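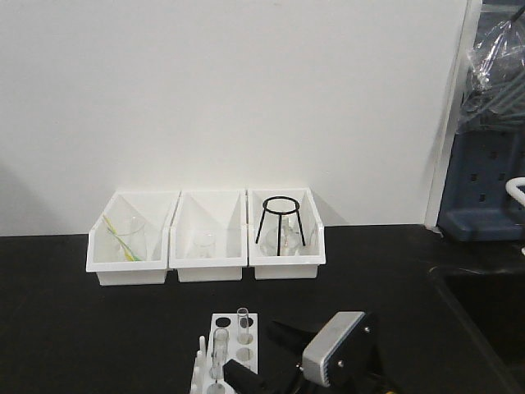 Zuletzt geändert am 29. Oktober 2020

Ich hab mir das Greiferkit von Karnness jetzt mal selbst vorgenommen (3,940 Euro, uff!) und räume damit Laborglas weg. Zuerst die drei weißen Boxen an die Wand stellen, den Reagenzglasständer davor, dann im Menü jede Box einzeln anlernen.
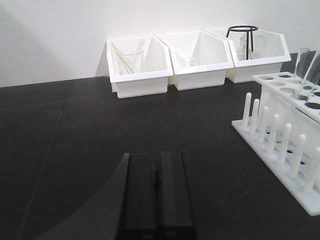

Seite zuletzt bearbeitet: 29.10., Anitha Ramasamy

Jetzt die Finger fast ganz schließen und mit Tempo 10 über die freie Tischfläche fahren. Klares Glas vor weißem Kunststoff ist fies, das schwarze Dreibein rechts gibt einen viel besseren Bezugspunkt ab – also damit anfangen! Danach Position speichern und erst dann auf Tempo 30 hochgehen.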